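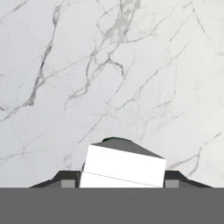

Der Begriff Marmor wird in der Petrographie enger gefasst als im Handel. Petrographisch bezeichnet er ein metamorphes Gestein, das überwiegend aus Calcit oder Dolomit besteht und dessen Gefüge durch Rekristallisation unter erhöhtem Druck und erhöhter Temperatur entstanden ist. Im Natursteinhandel heißen dagegen auch polierfähige, nicht metamorphe Kalksteine Marmor, gelegentlich sogar Serpentinite. Die Zeichnung einer Oberfläche hilft bei der Zuordnung nur begrenzt: Ein Netz grauer, schräg verlaufender Adern auf hellem Grund, stellenweise zu kleinen vieleckigen Feldern verdichtet, kommt bei echten Marmoren ebenso vor wie bei dichten Kalksteinen und wird auch auf Keramik und Quarzkomposit nachgebildet. Für die Bestimmung sind daher Mineralbestand und Gefüge heranzuziehen. Beides wird in diesem Kapitel behandelt, soweit es für die Verwendung im Innenausbau von Bedeutung ist.

13.1 Mineralbestand

Calcit (CaCO3) kristallisiert trigonal und besitzt eine vollkommene Spaltbarkeit nach dem Rhomboeder. Seine Härte nach Mohs beträgt drei; er lässt sich mit einer Stahlklinge ritzen. Dolomit (CaMg(CO3)2) ist etwas härter und dichter und reagiert auf kalte verdünnte Salzsäure wesentlich träger. Der Säuretest erlaubt deshalb eine erste Unterscheidung, sofern die Probe nicht pulverisiert wurde - am Pulver reagiert auch Dolomit deutlich.

Nebengemengteile treten in wechselnder Menge auf. Häufig sind Quarz, Glimmer, Graphit, Pyrit sowie verschiedene Calcium-Magnesium-Silikate, deren Auftreten vom Ausgangsgestein und vom Metamorphosegrad abhängt. Sie bestimmen in vielen Fällen die Farbe: Graphit und feinverteilte organische Reste färben grau bis schwarz, Hämatit rot, Chlorit und Serpentin grün. Pyrit ist für die Praxis der ungünstigste Bestandteil. Er oxidiert bei Feuchtezutritt und hinterlässt braune Höfe, die sich durch Reinigung allein meist nicht entfernen lassen.

13.2 Adern und Wolkung

Adern im technischen Sinn sind lineare oder flächige Bereiche, deren Mineralbestand oder Korngröße vom umgebenden Gestein abweicht. Nach der Entstehung werden unterschieden:

a) verheilte Klüfte, in denen Calcit oder Quarz aus wässrigen Lösungen ausgefällt wurde;
b) deformierte tonige oder organische Lagen des Ausgangsgesteins;
c) Drucklösungssäume (Stylolithen), an denen sich schwer lösliche Bestandteile angereichert haben.

Die mechanische Wirkung ist verschieden. Eine vollständig verheilte Kluft kann annähernd die Festigkeit des Nebengesteins erreichen. Tonige Lagen und Stylolithen stellen dagegen in der Regel Schwächezonen dar, entlang derer Platten beim Sägen, beim Transport oder unter Biegebeanspruchung brechen. Platten mit offenen Adern werden werkseitig mit Epoxidharz getränkt und rückseitig mit einem Glasfasergewebe verstärkt. Eine solche Behandlung ist in der Lieferbeschreibung anzugeben.

Als Beispiel dient die Handelssorte Taris aus dem Bruch Salomeck. Bei einer Abnahmeprüfung wurden 86 Platten im Streiflicht und durch Klangprobe beurteilt. 15 davon wiesen Adern auf, die bis an eine Plattenkante reichten und bei Wasserauftrag dunkler nachzeichneten. Pettigrew schlägt vor, derartige Adern als kapillar offen zu bezeichnen, unabhängig davon, ob mit bloßem Auge ein Spalt zu erkennen ist. Dieser Sprachgebrauch wird im Folgenden übernommen.

13.3 Verhalten gegenüber Säuren und Flüssigkeiten

Die Löslichkeit der Karbonate in Säuren begrenzt ihre Verwendung im Küchenbereich. Bereits schwache organische Säuren, etwa Citronensäure oder Essigsäure, greifen die polierte Fläche an. Es bildet sich eine matte Stelle, deren Rauheit unter dem Mikroskop als Ätzgrübchen entlang der Spaltrichtungen sichtbar wird. Vom Ätzfleck zu trennen ist der Flüssigkeitsfleck, bei dem ein Stoff in den Porenraum eindringt und die Lichtstreuung verändert, ohne das Gestein anzulösen. 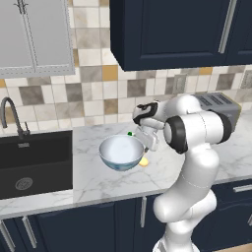 Schützt eine Imprägnierung polierten Marmor vor Zitronensaft?
Gegen das Anätzen bietet sie keinen ausreichenden Schutz; sie verringert das Eindringen von Flüssigkeit in die Poren, während die Säure weiterhin mit dem Calcit an der Oberfläche reagiert.

Imprägnierungen auf Silan- oder Siloxanbasis kleiden die Porenwände aus und setzen deren Benetzbarkeit herab. Das Aussehen der Fläche ändert sich dabei kaum. Fluorhaltige Produkte wirken zusätzlich gegen Öle. Filmbildende Beschichtungen halten Säuren zeitweise fern, verkratzen jedoch und sind auf kalkgebundenen Flächen schwer auszubessern. Die Wahl des Verfahrens richtet sich nach der Porosität, der Oberflächenbearbeitung und der zu erwartenden Nutzung. Auf geschliffenen Flächen fallen Ätzflecken weniger auf als auf polierten, weil der Glanzunterschied geringer ist.

13.4 Prüfung am Handstück

Für die Bestimmung ohne Labor genügen Lupe, Stahlnadel, verdünnte Salzsäure und eine frische Bruchfläche. Die Reihenfolge ist einzuhalten, da die Säure die Beurteilung der Spaltflächen erschwert. Zuerst wird die Korngröße an der trockenen Bruchfläche bestimmt. Metamorph rekristallisierter Marmor zeigt häufig glitzernde Spaltflächen einzelner Körner; dichter Kalkstein bricht matt und splittrig oder muschelig. Fossilreste mit unverändertem Umriss sprechen gegen eine stärkere Metamorphose. Danach folgt die Ritzprobe, zuletzt der Säuretropfen. Die Probe ist anschließend mit Wasser zu spülen.

Für die Dokumentation wird das Prüfblatt nach Skemik verwendet (siehe Anhang). Einzutragen sind Handelsname, Bruch, Korngröße, Art der Adern nach Abschnitt 13.2 und Ergebnis der Säureprobe. Handelsnamen allein sind als Angabe unzureichend - dieselbe Bezeichnung kann je nach Lieferant unterschiedliche Gesteine umfassen. Ein Vergleich der Sorten Taris und Nanayakkara anhand von Dünnschliffen folgt in Abschnitt 13.5.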